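The Wimlow Carton

The complaint reached Jeanine Dewulf on a Wednesday, in the internal mail, folded inside the object it concerned. It ran to four paragraphs. The third stated that the Wimlow carton, when closed according to the printed instructions, opened again during the night.

Jeanine had tested cartons at Boersma for most of her working life. Cartons opened for known reasons. The board was too dry, the crease was too shallow, the glue had been applied cold. She wrote the three reasons at the top of a sheet, left space under each, and took the carton to the bench.
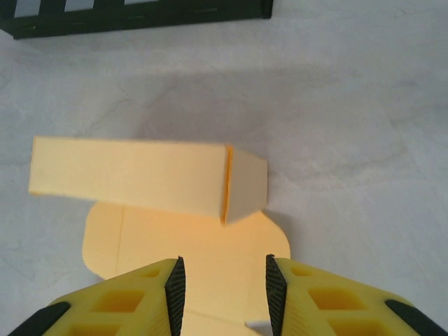 Carton, Wimlow pattern, partly folded.

The Wimlow pattern had been drawn up in Tirnby before the merger, for a firm called Brisora that sold bath salts by mail. It used no glue. The closure depended on friction between the tuck flap and the side panel, and the tolerance given on the drawing was tight enough that Jeanine suspected a typing error. She measured the flap. It was within tolerance. She closed the carton, entered the time as 5:40 p.m., locked the lab, and went home.

In the morning the carton was open.

She recorded this. Humidity overnight had been steady. The door log showed no entry. She closed the carton again and placed a steel weight on the lid, of the kind used for compression tests. The following morning the weight was on the bench beside the carton, standing upright, and the flap was out.

Under "board too dry" she wrote: no. Under "crease too shallow" she wrote: no. The third heading did not apply, the carton having no glue, and she struck it out with a ruler.

Procedure in such cases was to test the material apart from the structure. She requested flat stock from stores, cut blanks from each sheet with the grain running both ways, and conditioned them for the full period. None of the blanks moved. She repeated the test with a different material of similar stiffness, in case the fault lay in the geometry.
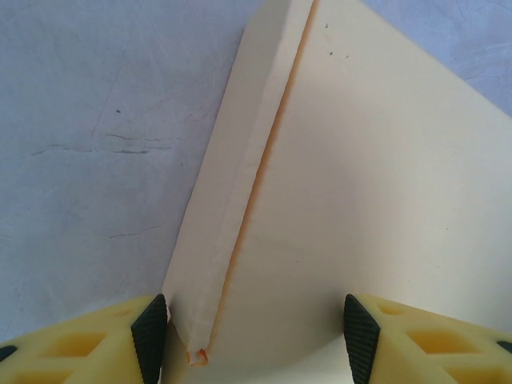

The substitute samples stayed closed for as long as she cared to leave them. The drawing itself was therefore sound, and the board was sound, and the fault appeared only when the two were combined. She put this in the interim report in one sentence. Her supervisor returned it with the word "therefore" circled.

She wrote to the Tirnby office for the original development file. It came in November, in two folders. The first held the drawings. The second held correspondence between the designer, whose signature she could not read, and a clerk at Brisora. The clerk wanted a carton that a customer with poor hands could open easily. The designer replied that the closing force and the opening force were the same force, and that one could not be reduced without the other. The clerk wrote back that her mother was the customer she had in mind, that her mother got up early, and that it would be a kindness if the thing were open when she came down.

The designer's next letter had only one line on it. It said the revised pattern was attached.

Jeanine compared the revised pattern with the earlier one. She laid the first over the second on the light table and found every line in the same place. The dimensions agreed. The board was specified by the same code. She examined both sheets under magnification for roughly an hour and could not identify a revision.
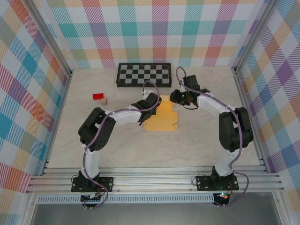
The final report gave the measurements, the conditions, and the results for each night. Under "Cause" she had first written "not determined," which was the accepted wording. She took it out and wrote "performs as designed," and attached copies of the letters as an appendix. The complaint was closed. The customer was offered a roll of tape.

The test carton should have gone to waste with the others. She signed it out as a retained sample, carried it home under her coat, and stood it on the kitchen counter next to the kettle. Her hands had been stiff in the mornings since the spring. She put the coffee filters in it, pushed the flap down until it caught, and turned off the light.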